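# Still no robot to do the tidying, for all the talk

Anyone waiting for a machine to clear up the house may want to hang on to the laundry basket for a while yet. A small firm called Jurix has been collecting examples of ordinary household jobs, done by people holding a gripper in one hand, in the hope that a robot arm can be taught to copy them.

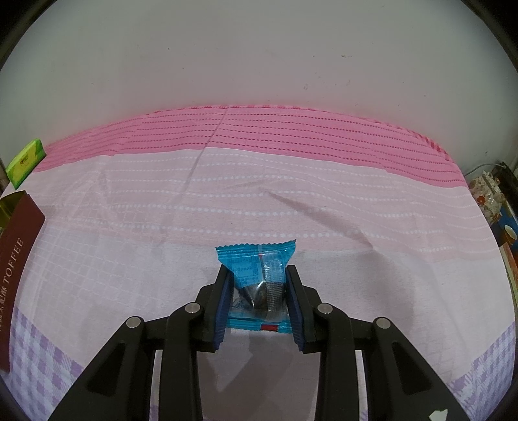 The firm, which has a workshop in Rurberg, says it now has 3,000 short recordings of this sort. They cover picking up sweets and other small packets, putting boxes back on shelves, folding tea towels and wiping down a worktop. The plan is to have an arm on a wheeled stand doing a few of these jobs without help by next February.

Koen Maes, who runs the project, told a meeting of local shopkeepers on Thursday that small wrapped items were among the best things to learn from. They squash, they slide and the wrapper catches the light, he said, and a machine that can cope with them should be able to cope with a good deal else in a home or a shop.

That may be so. But a person squeezing a gripper by hand is doing the hard part. The person sees the packet, decides which one to go for, comes at it from a sensible side and knows when to stop squeezing. The tool follows along. How much of that judgement passes into the arm is the question buyers would like answered, and the meeting did not get far with it.

Maes was asked for a success rate and gave one, though it needed some picking apart. On a flat table, with one item at a time and good light, the arm picks up and sets down what it is meant to in almost every try. Put the same item on a bed, where the cover gives and wrinkles, and it does a lot worse. He would not put a figure on that. He said the soft surface tests were "not finished", and that the numbers would only confuse people at this stage.

There was a demonstration. The arm was given 6 packets to move from a folded blanket into a tray. It managed 3 before the wrist turned too far and someone had to press the stop button. It was started again and spent a long time hovering over the next packet, then closed its fingers on a pinch of blanket and lifted that. A child of five would have had the lot in the tray and probably eaten one.

Bart Leemans was not won over. He manages the stockroom at Van den Broek, a wholesaler that supplies sweets and dry goods to corner shops, and it was his firm that asked for the meeting. It has trouble finding people for the evening shift, when mixed orders are made up by hand out of open cartons. He had been told before he came that the arm was "nearly ready for light picking".

"I've got people who do that while talking about the football," he said afterwards. "If I have to stand someone next to it to untangle it, I've bought myself another job."

He had other doubts. Nobody at the meeting could tell him what happens when a supplier changes its packaging, something that goes on all year in his trade. Maes said the arm would need "a bit more showing" for a new wrapper, and that the firm was working on how much. Leemans also asked about torn packets. A person can usually feel a seal going and ease off. The arm has no sense of touch in its fingers at present, only the cameras, and Jurix hopes to add something later on.

Price was not discussed in any detail. Maes spoke of a monthly rental that would come in below the wage of a part-time worker, without saying what would be charged for setting up, repairs or the extra showing. Those are the bits that have sunk this kind of offer before. Readers with long memories will recall the shelf-filling trolley that was tried at the Flokalley shopping arcade. It ran for a few weeks, mostly outside opening hours, and then went into a storeroom with its charger.

To be fair to Jurix, it has chosen dull, fiddly jobs, and those are the ones people want rid of. Plenty of firms prefer to film a robot waving or pouring a drink. Collecting thousands of plain examples by hand is slow work and it may well be the right way to go about it. Hand-held grippers are also a good deal cheaper than having an arm tied up all day while somebody steers it, so more homes and more sorts of clutter can be covered for the money.

Even so, what has been shown so far is that people are good at picking things up, even with a clumsy tool in the way. The other half, in which the machine does it alone on an unmade bed or in a half-empty carton at the end of a shift, has yet to be seen working for longer than a few minutes.

Jurix is now looking for households willing to have their tidying recorded. Those taking part get the use of a gripper for 2 weeks and are asked to use it for small jobs they would be doing anyway. Maes said faces and voices would be taken out of the recordings before they were used, and that families could ask for theirs to be wiped. He did not say how long they would otherwise be kept.

Van den Broek has not signed anything. Leemans said he would go and look again if the arm could get through a full evening's orders, with the packets as they come and no one standing over it. In the meantime the firm is still advertising for evening pickers.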